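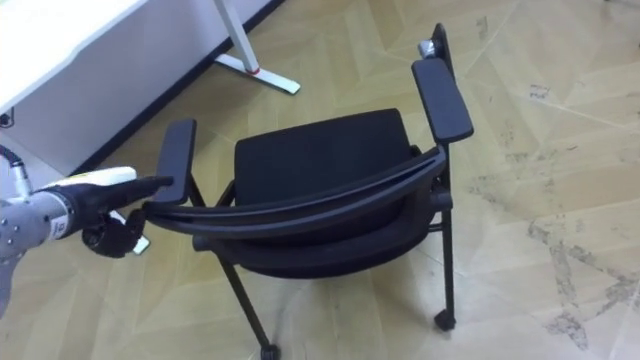 Before you change anything on your office chair, sit in it the way you sit in the afternoon, when you are already tired. In the morning everybody sits nicely, and the measurement will be wrong.

## Set the seat height

1. Put on the shoes you normally wear at work.
2. Stand in front of the chair. The top of the seat should come a little under your kneecap.
3. Sit down with both feet flat. If your heels lift, lower the seat by 2 cm and try again.

My chair is a Grekano and its lever has stops, so I cannot choose every height. I took the lower stop and I am content with it.

## Set the armrests

Let your shoulders hang, then bend your elbows. The angle can be a bit more open than a right angle, 105 degrees is still comfortable for me. Raise the armrests until they touch your elbows but do not push them up.

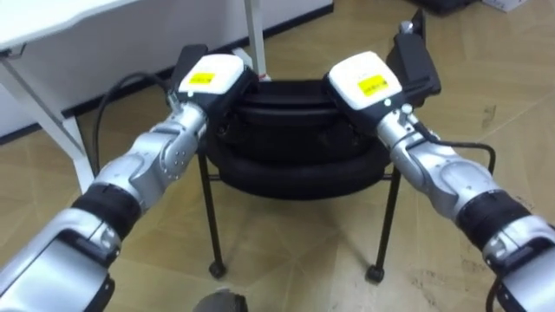
## Check the desk

Many desks are too high for shorter people. My old one, a Brastdale, cannot be adjusted, so I raised the chair again and put a footrest under my feet. If you do the same, go back to the armrests after, as they must be lowered by the same amount when they hit the desk edge.

## Live with it

Keep the new position until the end of the week. I had a small pain in the lower back on the first evening and it went away. If yours stays longer, go back to the old height and change it in smaller steps.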